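How I Turn Lawn Into a Planting Bed With Cardboard (No Digging!)

I've done five of these beds now, and I still get asked about them more than anything else in the yard, so I'm finally writing it all down in one place. If you've got a patch of grass you're tired of mowing and a bad back (hi, me too), this is the method I'd point you to. You smother the grass with cardboard, pile stuff on top, leave it alone, and plant into it later. Some people call it sheet mulching, some call it lasagna gardening. My mother calls it "the trash bed," but she takes my zucchini home by the bagful, so whatever, Mom.

When to start

I like August. The grass is already struggling where I live, stores are putting out tons of boxes, and the bed has all fall and winter to break down before spring planting. You can do it in spring and plant the same week if you're using big transplants, and I'll get to that further down. What I wouldn't do is start in spring and expect to grow carrots. I tried. I got carrots shaped like pretzels.

What you need

Cardboard, more than you think
Compost
Wood chips, straw or shredded leaves for the top
A hose with a sprayer
A half-moon edger or a plain flat spade
A box cutter and a pair of gloves
A wheelbarrow, or a friend with a wheelbarrow

That's the whole list. You don't need landscape fabric. Please don't use landscape fabric! I spent most of a weekend pulling that stuff out of the side yard when we moved in and it came up in shreds with roots growing right through it.

Pick your spot and mark it out

Lay your hose on the ground in the shape you want and then live with it for a day or two. Walk around it. Try to get the mower past it. My first bed had a cute little wiggle along the front, and I have cursed that wiggle every single time I've mowed since. Long, lazy curves or straight lines are so much easier to keep up.

My newest one is 103 square feet, a long rectangle along the back fence. I'd call that a very comfortable size for one person to build in one go. The big one out front was a different animal. When I measured everything we wanted to get rid of out there it came to 564 square feet, and I had the bright idea of doing it all in one weekend. I did not do it all in one weekend. If yours is that big, split it up and finish each piece completely before you start the next, compost and chips and all, or you'll have bare cardboard blowing down the street.

Check for buried lines before you cut any edges, too. The edging is the only part where you really dig, but sprinkler pipe can be surprisingly shallow.

Mow low and leave the clippings

Set the mower as low as it goes and scalp the area. Leave the clippings where they fall. If you have dandelions or dock or anything with a serious taproot, pop those out now. Regular grass and clover you can leave. Bermuda grass and bindweed are their own kind of misery, and I'm going to be straight with you, cardboard slows them down but it won't finish them off. Plan on going back over those spots all through the next year.

Cut the edge

Take your edger and cut a trench all the way around, 4 inches deep, throwing the soil and sod in toward the middle of the bed. Flip the sod grass side down. I skipped this step on my second bed because I was tired, and the lawn had crept back in under the cardboard by the following summer. Do the edge. Put on a podcast and do the edge.

Get your cardboard

Appliance stores and bike shops are the gold mine, because those boxes are huge and you get fewer seams. I get mine from Skodow, the furniture place out by the highway, where they let me pick through the pile behind the building if I call first. For smaller pieces to fill gaps I go to Huỳnh Market on a Tuesday morning, right after their delivery. Always ask. I've never had anyone say no, but I have had someone come out and look at me funny when I hadn't asked.

You want plain brown corrugated. A little black printing is fine by me. I pass on anything glossy, anything coated in wax (a lot of produce boxes are, scratch it with your nail and you'll see), and anything bleached white. Greasy food boxes I leave out too, unless you want every raccoon in the county unrolling your project at night.

Now comes the boring bit, and it matters: pull off all the tape and labels. All of it. The cardboard will be gone in a year and the tape will still be there, coming up in your trowel like a weird plastic worm. If the tape is being stubborn, leave the box in the sun for an hour and it peels much easier. Or soak it, if you don't mind handling soggy boxes. Paper tape can stay on. Staples I pull with pliers, mostly because I garden in thin gloves and I've been stabbed.

Open the boxes out flat. I cut down the glued seam with the box cutter and unfold the whole thing, then crease the flaps back and forth a couple of times so they'll lie down. Flaps that want to spring up will push your compost around and leave gaps.

Wet the ground first

Soak the grass before any cardboard goes down. I mean really soak it, twenty minutes with the sprinkler. Once it's covered up, rain takes a good while to get through, and dry soil under there will just sit dry. Worms like it damp, and the worms are doing most of this job for you.

Lay it down

Start at one end and work backward, like painting a floor. Overlap every seam by a hand's length at least. I go wider than that when I have plenty of boxes. Grass will find a gap you can't even see, and then it'll send up one cheerful little tuft in the middle of your lettuces.

Run the cardboard right down into your edge trench. Around existing trees or shrubs, stop short and leave a ring of open ground so the trunk can breathe. Then spray each section as you go until it's floppy. Wet cardboard hugs the ground and doesn't blow around, and you'll be able to see right away where it isn't lying flat.

Don't do it on a windy day. My neighbor Sorcha Cairns and I chased a refrigerator box across three lawns once, and I'm told it was very funny from the porch.

Pile on the good stuff

Compost goes straight on top of the wet cardboard. If you're letting it rest over winter, a couple of inches will do. If you want to plant right away, go deeper, and stick to things like squash, tomatoes or potatoes that you can tuck in through a slit. I buy mine by the yard from Malier Soil & Stone, and they'll dump it in the driveway, so put a tarp down first unless you enjoy sweeping. Bagged compost works too, but it gets expensive fast. For the fence bed I had 12 bags of Jokel compost left over from another project and used those up before I touched the bulk pile.

Then your chips or straw or leaves on top of that. I use chips for flowers and shrubs, straw for vegetables. Keep the chips on the surface and don't mix them in. Water the whole thing again when you're done, and go have a cold drink, you've earned it.

Planting into it

In spring, rake back the mulch and poke around with a trowel. If the cardboard falls apart when you push on it, plant like normal. If it's still tough, cut an X, fold the points back, dig your hole through it, and tuck the points around the stem again. Seeds are happier if you give them a strip of compost with no mulch over it until they're up.

A few things people ask me

Does it bring slugs? Yep, some. I get more in the first wet spring and then it settles down. I put out beer traps and go out with a flashlight.

Does it smell? Mine never has. If you put kitchen scraps in the layers it might, so I keep those in the compost bin.

Can I use newspaper? Sure, if you can still find any. Go thick with it, and wet it as you lay it or it'll be in the trees.

What if grass pokes through? Pull what you can, slap a wet piece of cardboard over the spot, and cover it with mulch again. I keep a few flattened boxes in the garage all year for patching.
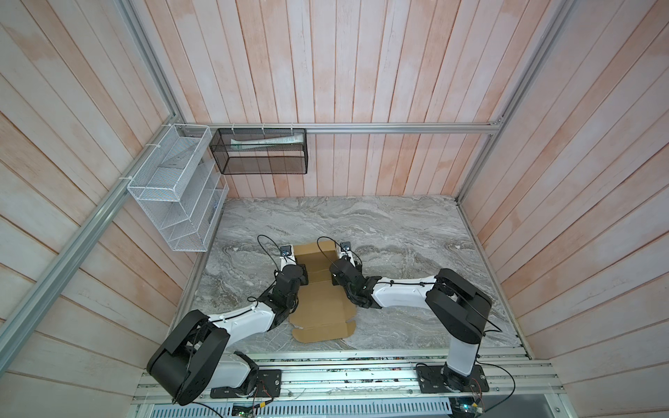 And keep an eye on that trench through the first summer. I run the edger around mine once a month when I'm mowing anyway, toss the bits of sod in the compost, and top up the chips wherever I can see brown showing through. The fence bed is getting garlic in October and then peas in front of it, if I can keep the dog from lying on them.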